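关于我们

大家好，我是施建国（对外的邮件里写 Jianguo Shi，是同一个人）。这一页本来应该由会写文案的同事来写，结果轮了一圈又回到我手上，那我就按平时聊天的样子写了，您多包涵！

我们叫 Zusta，是个做机器人操作学习的小公司，常驻的一共五个人。Zusta 这个名字是宋美芳起的，她当时在纸上写了一串读着顺口的词，另一个候选叫 Mondier，后来给了我们的训练代码库，现在大家天天喊“Mondier 又跑崩了”，也算没浪费。

我们最早是从遥操作做起的。人坐在一边摇主手，机械臂在另一边跟着动，做一条演示要等半天，手感还差，夹个软的东西心里完全没底。后来美芳说，干脆把机械臂先拿掉，人手里直接握着夹爪干活，夹爪上带相机，把画面和动作一起录下来，再拿去训练策略。听着很朴素吧？可是从那个月开始，我们攒数据的速度就完全不一样了，而且新来的人练一个下午就能上手（遥操作那套我自己练了两个多星期，还老是撞桌子）。

双手任务我们挑得很土，都是家里会碰到的：衣架、篮子、电线、小金属架子。衣架这一项是我最喜欢的。它形状怪，重心偏，挂钩又特别爱勾住别的衣架，两只手得配合着来，一只手稳住，另一只手去理。

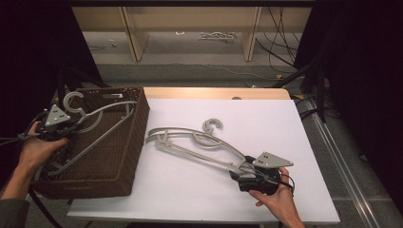 有段时间我们很迷信“动作要标准”，要求每个人都按同一条路线抓、同一个角度放。录出来的数据漂亮极了，训练出来的策略却脆得要命，物体稍微转个角度它就愣在那里。后来我们把规矩全撤了，只留一条：怎么顺手怎么来，抓偏了就自己救回来，别停机重录。美芳管这种片段叫“补救段”，她写了个小工具专门把它们挑出来，训练的时候多给一点权重。

结果呢，可以报几个数字。衣架任务我们用了 1,130 条双手演示，里面有补救段的那一版，在没见过的摆放位置上，成功率比只用“标准动作”的那一版高了 40 个百分点。第一次看到评测表的时候我还以为读错了列，拉着美芳又跑了一遍，还是这样。当然这是我们自己的桌子、自己的衣架，换个环境会掉多少，我们还在测，不敢吹。

电线就难伺候多了。硬的东西你夹住哪里，别处大致也跟着走；线不是，你夹住中间，两头爱去哪儿去哪儿，打个弯还会把自己压住。我们在这上面试过给线建模型，参数调到头疼，最后还是回到老办法：多录，录得杂一点，让策略自己去看夹爪前面那一小段长什么样。
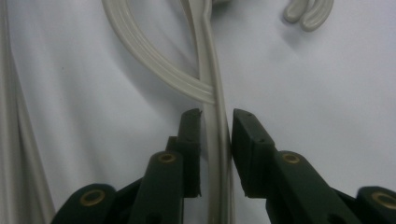

手持夹爪录的数据，真的能直接用到机械臂上吗？

大部分能，前提是人手里的夹爪和机械臂末端的夹爪几何尺寸一致，相机装的位置也一致。我们还要做一步筛选，把人手转得太快、机械臂关节跟不上的片段去掉，剩下的才进训练集。

说到筛选，这一步是我们和 Hinstead 合作做的。他们有一套运动学检查的流程，原来是给装配线用的，对我们这种歪歪扭扭的人手轨迹特别不友好，一开始几乎什么都判不合格。两边来回改了一个春天，到五月总算把阈值定下来了，现在一条轨迹哪里超速、哪里够不着，报告里标得清清楚楚。感谢他们的耐心，也感谢他们那边的咖啡机！

方法上我们还有一个小改动值得提一提：两只手的画面我们不再分开编码，改成让左右两路特征互相看得见。比如一只夹爪捏着衣架，另一只夹爪从侧面看过去，其实能看到对方到底夹在哪个位置，这个信息以前都白白丢掉了。加上之后，交接类动作里“两边抢着松手”的毛病少了很多。

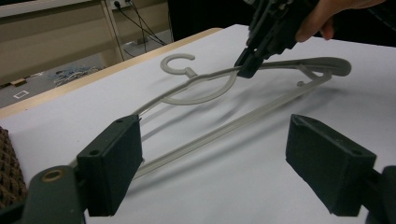

衣架任务，另一只手的夹爪视角

这部分的写法和消融实验都放在我们的技术报告里，报告的名字叫 Zou。（为什么叫 Zou？就是“走”，当时大家赶着下班，文件名随手一打，后来就改不掉了。）代码是美芳主要在维护，您如果跑不起来，先看一眼说明文件里关于时间对齐的那一节，十个问题里有九个出在那儿。剩下那一个多半是我写的脚本，请直接来骂我。

也得讲讲我们做得不好的地方。反光的金属件现在还是弱项，尤其是细杆子和小环，夹爪动得一快，画面就糊成一片，策略判断距离就开始乱猜。我们试过补光，亮是亮了，高光也跟着多了；缩短曝光好一些，可是暗的地方噪点又上来了。

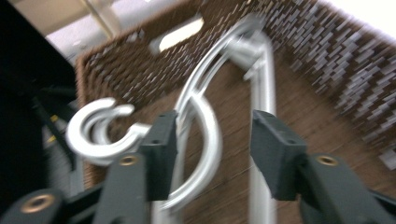
目前想到的路子有两条，一条是训练时故意混进去不同程度的模糊，另一条是让策略在快到物体的时候自己慢下来。第二条是我提的，美芳觉得太保守，会把整个任务拖得很长，我们为这个在白板前面站过好几个下午，谁也没说服谁，所以两条都在做。下一轮打算把金属件的演示录到 2,000 条，录完再看谁请客。

平时我们上午录数据，下午看训练和评测，傍晚大家凑在一起挑几段失败的回放来看。这个习惯是从第一年留下来的，我私心觉得比看成功的有意思，一个衣架能用多少种方式从夹爪里溜走，您真的想象不到！

如果您也在做双手操作，或者手头有什么难抓的东西想让我们试试，欢迎来信。学生来实习也很欢迎，会不会写代码可以慢慢学，手要闲不住。合作的事找我，代码和数据格式的事找宋美芳，她回信比我快。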